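Does More Demonstration Data Help If It All Looks the Same?

Project report, Morkerar hand-held gripper group
Eirini Drakos, Dionysis Rallis, Zoi Tsakiris
Supervisor: Marcelino Goicoechea
Submitted 12/30/24

1. What we set out to check

The course handout says that a policy trained on human demonstrations gets better as you add demonstrations. We were told to show this with our own data. We collected 1633 short recordings with the hand-held gripper, trained on them, and got a curve that does go up. After going through the clips one by one, I don't think the curve means what the handout says it means, and most of this report is about why. Dionysis disagrees with parts of section 4 and his note is at the end.

2. Collection

The task was closing a small jar: pick up the lid, bring it to the jar, set it on, turn. Each person held the gripper and did the task at their own pace. We kept anything where the lid ended up on the jar and threw out the rest, a choice Thodoris Bakalis from the Lulton group warned us against. He thought the failed tries would be worth more than another stack of good ones. He may be right. We didn't keep them, so we can't check.

The approach is the part we cared about most, with the fingers open and the lid still lying on the white surface.

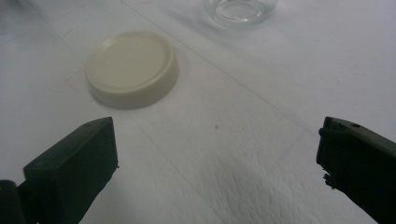 Why does the approach matter more than the turn? If the fingers arrive off center, the lid gets pushed sideways, and nothing the policy learned about turning is of any use after that.

A pale lid on a pale background is a hard case for any camera, and I expected the policy to struggle with it. It did not struggle in our tests. I take that as a warning sign. Our tests used the same room, the same light and the same lid as the training set, so a model that had simply learned "go to the usual spot" would score well too.

3. Training

We used the Stamatopoulos code from the course server with the default settings, apart from the image size, which we cut so that training would finish overnight. We trained one model on 200 recordings picked at random and one on the full set. Each was trained with 2 random seeds. Two seeds is too few to say much, and we know it.

4. Result, and why I don't trust it

The full-set model beat the small one on both seeds. That is the headline and it went on our poster. The trouble is that the gap between the seeds of the small model was nearly as wide as the gap between the models. Zoi reran the scoring and got the same picture.

Then there is the question of what is in the clips. Every recording has stretches where the gripper is open with nothing in it, over paper or over floor tile.
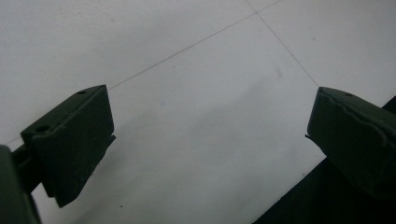

What does a policy learn from stretches where nothing is held? It learns to copy the hand's motion there, including any habit of the person holding the tool, so idle footage should be trimmed or at least given less weight.

We did neither. A larger training set therefore also means a larger pile of idle motion, and I can't separate the effect of more grasps from the effect of more of everything else. The Tradel write-up we were given as background has the same gap, and it passes over it in one line.

5. What we would do in January

Move the jar and lid between recordings, and write down where they were. Test on a lid of another color. Trim the idle stretches and train on the full set again before collecting anything new. Use more seeds, even if that means fewer models.

Note from Dionysis: I think the report is too hard on the result. Both seeds point the same way and the full-set model looked smoother to me when it ran. Smoothness was not scored, so this stays a note.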